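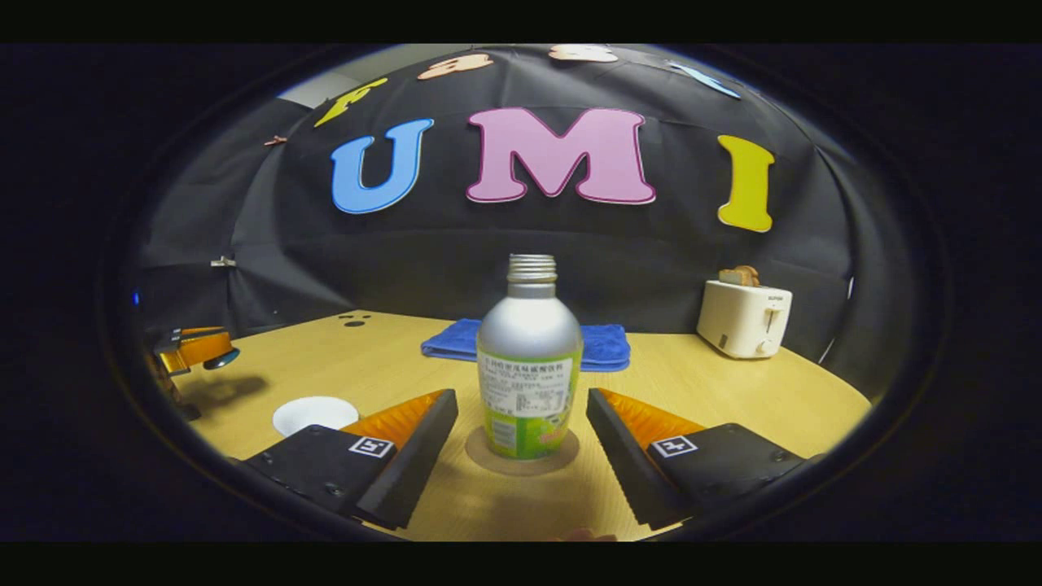 Tessa Orlick

The washing hall at Macedo, on the eastern side of Vusham, handles aluminium bottles for shops and cafés in three towns. Most of the bottles hold washing-up liquid, shampoo or hand soap. The operations manager, who asked to be identified by job title only, has run the line from the start and prefers to talk about linings.

"People think of a metal bottle as metal all the way through," she said. "What touches the contents is a thin layer of lacquer. If the lacquer fails, the bottle is scrap, however good it looks on the outside."

Bare aluminium reacts with strongly alkaline liquids, and ordinary caustic washing will attack it wherever the lining is scratched. Macedo therefore uses a milder detergent at a lower temperature than a glass plant would, with a longer soak. Each bottle is rinsed twice, blown dry and checked with a small light passed through the neck.

In the last count, the plant took in 3,967 bottles from the Lernlow and Zalley routes. Of these, 446 were rejected. Dents accounted for the largest share, followed by damaged threads. "A dent in the side wall is usually cosmetic - a dent at the shoulder cracks the lining. We reject every one of those."

Labels remain the main cause of delay. Paper comes off in the soak, but the film labels used by two suppliers have to be peeled by hand, and the glue is then removed with citrus solvent. The manager has asked both to change. One has agreed in principle, and has sent samples.

Caps are handled separately. The liner inside the cap holds scent, so caps from shampoo bottles are never put back on anything else. "We tried it. The soap smelled of coconut for weeks."

Lernlow has 1,319 households registered for doorstep return. Zalley has more than 600, although it joined later and its collection is fortnightly. The manager would like a single weekly route for both, and said the van had room for it. The obstacle is crate stock: the present crates do not nest when empty, and a replacement design is still being priced.

Asked how many washes a bottle can stand, she declined to give a number. Bottles are stamped on the base at each pass, and the oldest are still in use. "I'll answer that when enough of them have worn out."

The next lining inspection is due at the end of July.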